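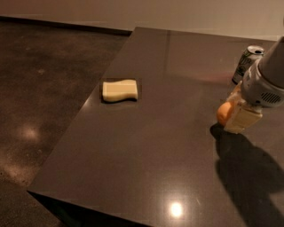 What does a buyer pay for when he orders a tabletop arm kit?
Mostly for the time of other people. The arm and the gripper are one part of the price, and the rest is the work of teaching the arm a task, testing it, and coming back when the customer changes his table or his tools.

Chapter 4. Judging a Kit Before You Buy It

In the previous chapter we looked at arms which stand behind a fence and repeat one motion all day. In this chapter we turn to a younger kind of product, the small kit that is sold together with a service. As our main case we take the Illska kit, offered by the firm Hedex to canteens, hotels and school kitchens. The student will meet it again in Chapter 7, where we compare service contracts.

The Illska kit is delivered with one arm, one gripper, a mounting plate and a license for 2 sites. In the first week a trainer from the seller stays with the customer and records the tasks on the customer's own surfaces. Gemechu Tamiru, who prepared the trial at Ulldale for this book, asked for simple objects: a sponge and a beverage can on a dark, polished top. A surface of this kind gives back the light of the lamps, and the arm throws a wide shadow over it. Many sales demonstrations are held on a matte white table, and a careful buyer should ask to see the other case also.

The base offer includes 1000 recorded attempts. The larger offer, called Endale, includes 2000 and a visit every August. It is tempting to compare the two only by this number. Fuad Fikre, in his notes to the trial, advises to ask first how the attempts are divided between objects. A soft sponge and a metal can ask different things from the fingers, and a long list of attempts with one of them says little about the other.

Note also the word "attempt". In the Hedex contract it means every motion which was started, whether the object was lifted or not. Some other sellers count only the good ones. Before you sign, find the definition and underline it.
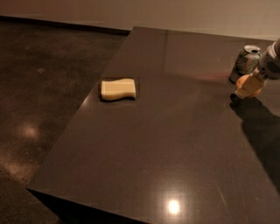
4.1 Reading the Offer

An offer for a kit has normally 2 parts, the equipment list and the service schedule. We begin with the equipment list, as it is shorter and the terms in it are already known to the student from Chapter 2. Take the line "gripper, complete". It does not tell us if spare fingers are included, and in the Illska offer they are ordered separately.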